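# Birkow Street Residents' Association: Minutes of the Summer General Meeting

Sat 14 August, upstairs room at the Abella

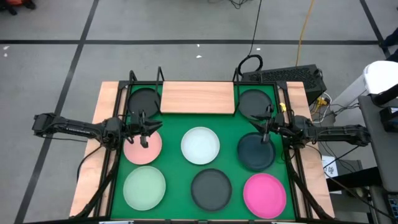
**Minute Book, page 131**

Meeting opened late, the earlier booking having overrun. Present: 20 households, plus two people who left when they learned the parking item was last. Apologies received from four households. The secretary notes that apologies are now received from the same four households every time and wonders if they should be carried forward automatically.

## 1. Minutes of the April meeting

Accepted, with one correction. The April minutes said that the city "will" repaint the crosswalk at the corner of Clirklow Avenue. The chair asked that this be changed to "said it would." The crosswalk has not been repainted. Agreed.

A member asked why the April minutes ran to six pages. The secretary replied that the April meeting ran to three hours.

## 2. Matters arising

**Storm drain outside number 18.** Reported in April as blocked. Reported again in May and June. The city's online tracker lists it as "resolved." The household at 18 brought a jar of what came out of it last week and passed it along the front row. The chair asked for the jar to be passed back.

**Streetlight at the alley.** Fixed. The chair said this was good news. A member said it now shines straight into her bedroom, and asked if it could be fixed a bit less. To be raised with the city, though several people doubted that the city offers anything between off and on.

**Bench.** The bench is still in storage. See item 5.

## 3. Block party

The party subgroup proposed a Saturday in late summer, street closed from noon to nine, potluck tables down the middle.

Discussion was long. Points made:

- The street closure permit costs $105. Last year's did too, and last year the barricades never showed up, so we paid for a permit and then stood in the road ourselves waving at cars. The subgroup said the permit office had assured them this would not happen again. Asked who at the permit office, they said it was an automated reply.
- Last year there were eleven pasta salads. The subgroup has a sign-up sheet. It had a sign-up sheet last year as well.
- Paper or real plates. The subgroup favors asking every household to bring its own, on grounds of trash. One member said people will forget, and that a street full of mismatched plates will mean a week of emails about whose went home with whom. Another said a strip of masking tape with the house number on the bottom would solve it. The first member said masking tape comes off in a dishwasher. Left open.
- Music. There was support for music in general and opposition to each kind suggested.
- Rain date. None proposed. The subgroup believes it will not rain.

*Vote:* hold the party, 14 in favor, three against, three abstaining. The permit to be paid for out of association funds. Two members asked that it be recorded that they voted yes to the party and no to the permit. The chair said there was no such vote. It is recorded anyway.

**Action:** subgroup to get a written answer about barricades from a human being.

## 4. The Misix proposal

A sales representative from Misix had offered to attend and was told that a written proposal would do. Copies were handed around.

Misix sells a neighborhood app. Residents would post notices, report problems, lend each other ladders and so on. It is free for the first year. The proposal says it "builds belonging." The chair asked if anyone could say what it would do that the email list doesn't. Answers offered:

- It has a map.
- You can mute people.

The second was felt to be a real advantage.

Against: the price after the first year appears nowhere in the document, including the page headed "Pricing." The privacy section says data may be shared with "trusted partners," and does not say who they are or who trusts them. A member who had used something similar at her old address said it was mostly people asking what that noise was. Another member thought we were being unfair and that younger households don't read email. The youngest household present said they do read email but find ours too long.

The member who first brought the proposal forward said that it was only a trial and could be dropped at any time. The chair pointed out that the newsletter was only a trial, in its day, and that we are still paying for the mailbox it used.

*Vote:* put off until Misix supplies a second-year price in writing. Carried without a count.

**Action:** secretary to write to Misix. Secretary also to look into closing the mailbox.

## 5. The bench

For new members: the association bought a bench two years ago for the small triangle of grass at Clirklow Avenue. The city says the triangle belongs to the county. The county says it belongs to the city. Neither will give permission for a bench on land it doesn't own, and both have warned us against putting it there without permission.

The chair has now received a third letter, in which the city suggests that the triangle may belong to the water utility. The utility has been written to. There was laughter, which the chair said she understood.

Options discussed:

1. Wait for the utility.
2. Put the bench there at night and see who complains, which would at least tell us who the owner is.
3. Sell the bench.
4. Put it in somebody's front yard, facing out.

Option 2 had the most spoken support and the chair declined to put it to a vote. Option 4 was liked until the question came up of whose yard. Two households offered, and it was noted that both of them already have benches.

No decision. Storage continues at the garage behind number 9, whose owners would like it known that they agreed to one winter.

## 6. Tree planting

The city's tree program has offered the street six young trees, species to be chosen by the city. Residents would water them for the first two summers.

A member asked what happened to the last lot. Of the five planted previously, two are alive. One was hit by a delivery van, one was planted on top of a gas line and had to come out, and opinions differ on the fifth. The household nearest to it maintains that it is dormant. It has been dormant through two springs.

The meeting was in favor of trees. It was less sure about a watering rota, given the record of the previous rota, which had seven names on it and, by July, one person with a hose. That person was present and asked not to be thanked again but to be helped.

**Action:** accept the trees only if six households each put their name to one tree before the city's form is sent in. Four signed at the meeting.

## 7. Money

The balance was read out and nobody disputed it. Dues are in from most of the street. The annual insurance bill has gone up again and the insurer's letter gives "market conditions" as the reason, as it did last year and the year before. A member offered to shop around. She was warned that two previous people had shopped around and come back to the same insurer, one of them at a higher price. She said she would do it anyway.

A question was asked about the line marked "sundries." It is mostly coffee.

## 8. Parking

The chair opened this item by asking that people speak once each. This was kept to for a few minutes.

The proposal, carried over from April, is to ask the city for resident permits on the east side only. In favor: commuters from the Clirklow Avenue bus stop fill the east side by eight on weekday mornings. Against: permits cost money each year, visitors would need passes, and the commuters would move to the west side, where people also live. A west side household said this last point could have been made with more sympathy.

One member had kept a log of license plates for a month, and believes that most of the supposed commuters are our own second cars. There was some objection to the log being kept at all. There was no strong objection to its findings. Those with second cars said they were only there while the driveway was being done.

The city requires signatures from two-thirds of households before it will carry out a study. The study comes before a hearing, and the hearing comes before a decision. Someone asked how long that would take on Linden, where they started the same process, and was told it is still going on.

*Vote:* start collecting signatures, nine in favor, nine against, two abstaining. The chair declined to break the tie and moved the item to the next meeting. A member observed that it was moved to this meeting in the same way.

## 9. Any other business

- The Abella has asked us to stack the chairs in tens, against the back wall, and to stop propping the fire door.
- Lost after the last meeting: one gray umbrella. Found after the last meeting: one navy umbrella. The owner of the gray umbrella has looked at the navy one and says it is not hers.
- A resident asked that fireworks be discouraged. They were discouraged.

Next meeting to be set by email, replies to the secretary only, please, and not to the whole list.

Meeting closed. Chairs stacked in eights.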